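News > Products > Automation

February
By staff, Utivell desk

Sodness has put its two-arm bench kit on general sale, ending a pilot run that only took orders from schools and a few labs. The kit is called Kirko. Price is $2,525 for the software, the grippers and the setup service. Arms sold separately, which will annoy some people. It annoyed us.

What you get for the money: two pairs of gripper fingers, two wrist camera brackets, cables, a license good for 21 months, and a remote setup session with a Sodness tech. The session is booked for a two hour block and they will not split it. Shipping starts this month to US addresses. Canada later, no month given.

The pitch is light household and studio chores, the kind with thin, floppy or oddly shaped things. Paper. Stands. Small clamps. Most bench kits at this price are sold on blocks and cups, and paper is where they fall apart. Sodness picked music practice gear as its main demo set for the launch, with a tripod stand for the arms to work around.

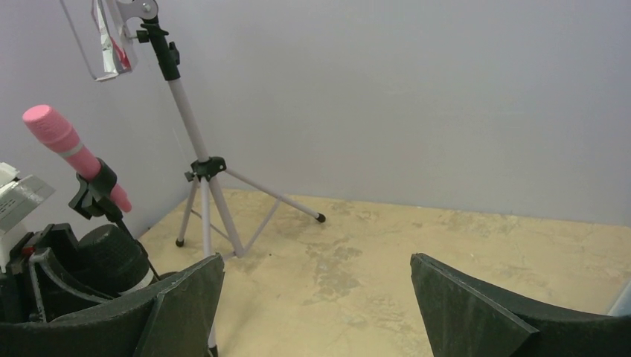

Does the kit work with arms you already own? It works with arms from two makers so far, and Sodness keeps a compatibility list on its order page that you should check before paying, as the fee for the setup session is not refunded once the session is booked.

On to the grippers. The stock fingers are long and tapered and they are what you are really paying for. A softer set is promised as an add-on, price not announced. Swapping takes a hex key and some patience. The manual says ten minutes, with a calibration step after, and the calibration step is where the early buyers complained the most. Sodness says the new release cut it from 10 poses to a shorter routine but did not say how short.

Software is the usual mix. You record a task by guiding the arms, clean up the recording, then let the system train on a batch of them. Training can run on your own machine or on the company's servers. Server time is included for the first project only, after that it's billed by the hour. The rate card was not live when we went to press. We asked for it, got a promise.

A second service, Sampaio, launches alongside. It is a recording review plan. You upload your sessions, a person at Sodness goes through them and flags the bad ones, you get a report back. Reports cover missed grasps, slow starts, one arm waiting on the other, that kind of thing. Sampaio is sold by the batch and it's optional, though the sales page pushes it pretty hard. Turnaround is listed as "short", make of that what you will. If you have someone on staff who can sit and watch recordings all afternoon, skip it.

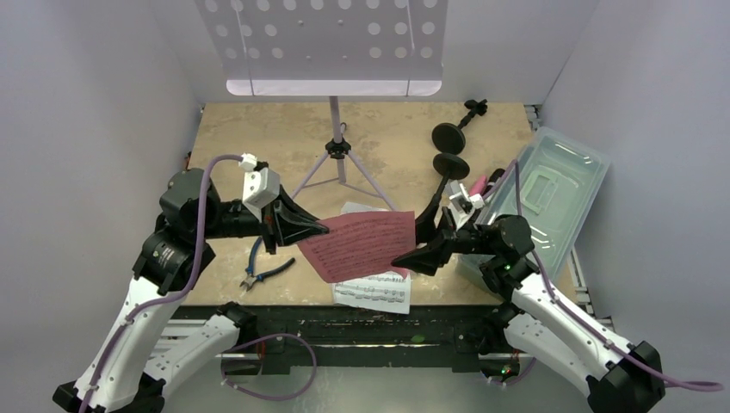 Two-handed handling is the selling point over the older single-arm package, which stays in the catalog at its old price. One arm can drag a sheet of paper or pin it against something. Getting it up off a surface flat enough to put somewhere useful is another matter. The Kirko task set is built around jobs like the red page of music held up here, one gripper at the left edge and one at the right, with the paper bowing a little between them. Pull too much and a page tears, too little and it sags, so the software has a tension setting for each task. Default is low. We would leave it there until you know your paper.

Also in the task set: opening and closing clamps, and sorting small tools. The sheet handling tasks come pretrained as a starting point. The others you record from scratch. That split is not clear on the box copy and Sodness said it will fix the wording in the next print run.

Some limits worth knowing. The pretrained tasks expect a solid bench and steady light. Glossy paper is listed as unsupported. So is anything stapled. Page turning in a bound book is on the roadmap and has been on the roadmap since the pilot, so do not buy it for that. The license covers one bench, meaning one pair of arms, and a second bench needs a second license at full price. Schools get a break on that but have to ask for it, there is no discount code.

Support is by email and a web form. No phone line. During the pilot replies came the next working day for the most part, according to Sodness, and the company says it has added staff ahead of the wider release. We have no way to check that yet. Spare fingers are in stock, spare brackets are back ordered. Cables are standard length and you may want longer ones if your bench is deep; the kit ships with one length only and no extensons.

Buyers from the pilot get the new software at no charge but their licenses keep the original end date. They can also trade in the older fingers toward the new ones. Trade-in window closes when the stock does, so move fast if you want it. The older camera brackets fit the new wrists with the adapter plate, sold seperately.

Returns: unopened kits only, buyer pays shipping. Opened kits can be exchanged if a part is faulty. The warranty on the fingers is shorter than the one on the brackets, and neither covers wear on the tips. Keep the packing foam, they want it back with any return.

Orders go through the Sodness site or through resellers. Reseller pricing may differ, and the setup session still gets booked direct with the company either way. A recorded demo of the sheet music tasks goes up on the product page later this month. Live demo slots for school buyers are open now, mornings only, Eastern time.

We've asked for a review unit. More when it shows up.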